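Olletti Walking Weekends: progress report to the Sandari Fund
8 Jun 2025

Period covered: start of the season to the end of May

The grant paid for three things: new route notes for the Olletti lake path, a luggage transfer between guesthouses, and a printed guide for visitors who come by train.

The route notes are finished. All four day stages were walked again in April, and the second stage now avoids the quarry road. We printed 900 copies of the guide and have handed out 387, mostly at the station and the ferry office. The German edition is late. The translation came back with the old bus times in it and has to be corrected before it goes to print.

Luggage transfer started two weeks behind plan. The van carries up to 210 bags a week, and so far it has not been full. Two guesthouses in Grevon have asked for a later pickup, which we are trying on Fridays.

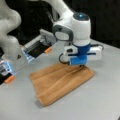 Spending is within budget apart from fuel, which ran over by 100 euros. We would like to cover that from the signpost line, where the quote from Szekeres came in low.

Still to do before the fall: the German guide, signs at the Grevon landing, and a short survey of guests staying two nights or more.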